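The dish rack problem

By Dennis Lightfoot
November 25, 2021

Dulce Varela has spent most of this year on bowls. Her group at Trinatik wants a two-armed robot to load a wire dish rack from a messy table, and to learn the job from people.

An operator guides the arms through the task while the cameras record. The group now has 1,316 of these demonstrations. Varela threw out 351 for dropped bowls or long pauses and trained on the remaining 965.

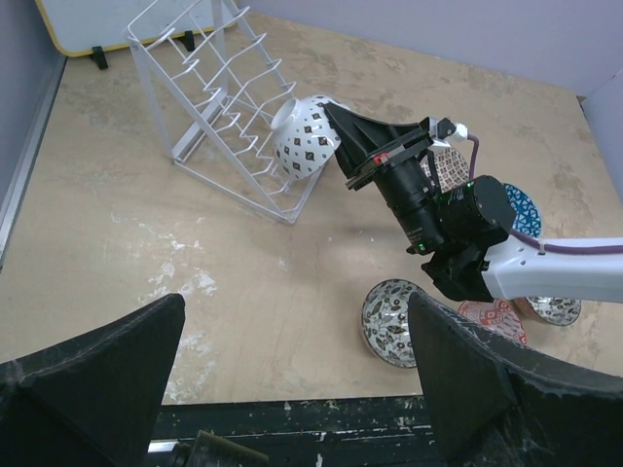
A patterned bowl on its way to the wire rack, seen from the other arm's wrist.

The hard part is the last few inches. A bowl has to be turned on its side and lined up with a slot, and the thin white rods are difficult for a camera to pick out. Early versions of the software got the bowl close and then pushed down on the wire.

Wenceslao Huerta, who wrote most of the training code, changed what the software predicts. The first model chose one small motion at a time. The new one plans a short run of motions, carries out part of it, then looks again and plans the rest. Huerta says the arms hesitate less near the rack.

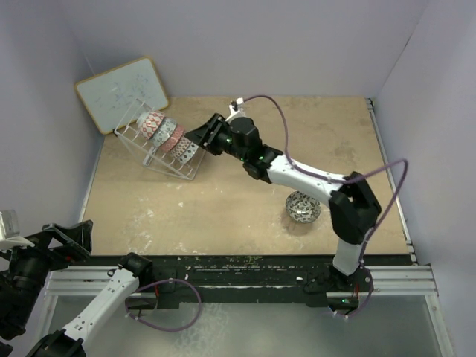

Order matters too. Each bowl placed leaves less room for the fingers, and a bowl that leans can block the next slot. Operators were told to fill the rack however they liked, so the recordings disagree with each other. Varela kept that variety in – she wanted the robot to cope with a rack it had not filled itself.

In 300 test runs in April, the older model's most common failure was a missed slot. The new model has yet to go through the full set. Soledad Carrillo, who runs the tests, plans to start with the same bowls and add plates later.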